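The Night Shift at the Donut Counter

Food & Towns. Kerport, January.

Quarter to three in the morning and the fryer is already up to heat. Outside, nothing. A gritter going past. The bakery on Mevley Street has no sign you can read in the dark, just a lit window and a smell that gets in your coat and stays till the weekend.

Vinh Quách has been here since one. Dough first, always. He doesn't talk much before the second proof, and I'd been warned, so I stood by the flour sacks and kept my notebook shut. Radio on low. Some call-in show about boilers.

Kerport used to have five of these places. Night bakeries, selling out the side door to the cannery crews coming off and the bus drivers going on. Then the cannery went, the late buses went, and the supermarket out on the ring road started putting out boxes of a dozen for less than the price of a coffee. One by one the side doors closed. Mevley Street is the last one frying its own.

"People think it's the sugar," Vinh says, finally, around four. "It's the flour and the wait. Sugar is the easy part."

The wait is what the big places skip. His yeast dough gets an overnight rest in the cold, then a second rise on the trays, and if the room is drafty he adds twenty minutes. He doesn't use a timer for that bit. Pokes one with a knuckle, watches the dent come back. Too fast, leave it. Slow, fry it.

Weekdays he makes 200. Saturdays more, but he wouldn't give me a number, said it depends on the football. He gets through about 3,000 pounds of flour in a winter, all of it from the Jedska mill up the valley, and he's picky about which sack. A wet harvest makes thirsty dough, he says, or was it the other way round. I wrote it down twice, diferently both times.

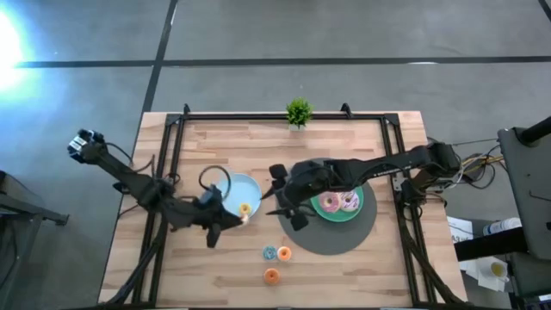
So what makes a donut go stale so quickly?

Mostly the starch. As it cools it firms up and the crumb turns dry and tight, and the glaze pulls moisture and goes tacky on top of that. A yeast donut is at its best for a few hours, and putting it in the fridge only speeds things along.

Which is why the side door matters. By five there's a line. A nurse, two guys from the road crew, a man in slippers who I think just lives upstairs. Nobody orders out loud. Vinh knows what they have and it's in the bag before they reach the counter. Plain for the nurse. Four with pink icing for the road crew, every Wednesday, somebody's kid likes them.

The icing is the only thing he's changed in all this time. Old Đàm, who had the shop before him and taught him the trade, did one glaze and one glaze only, and thought sprinkles were for birthdays. Đàm retired to his sister's place by the harbor and still comes in to complain. He was there the morning I visited, on the stool by the register, eating a plain ring over a napkin and saying the oil was a touch cool. It wasn't, according to the thermometer. Vinh turned it up anyway.

Money is tight, nobody pretends different. The gas bill for the month was 1,470, and that was before the cold snap. Flour is up. Boxes are up, which seems to annoy him more than the flour. He's thought about a café license, a few tables, coffee that isn't from a flask. Then you need staff, he says, and staff want to sleep at night.

There was an offer, too. A chain wanted the name and the corner. He won't say how much. He kept the letter, it's pinned up behind the register under a takeout menu, and when customers ask about it he tells them its a parking fine.

Half past six, the last tray. A few misshapen ones go in a bag by the back door for the bus depot, same as in Đàm's day. The window has steamed up completely. Somebody has drawn a ring on it with a finger, and a bite out of the ring.

I bought a half dozen for the drive home. Two made it as far as the bridge.

Mevley Street, side door, from 5 a.m. until they run out. Closed Mondays. Cash is easier.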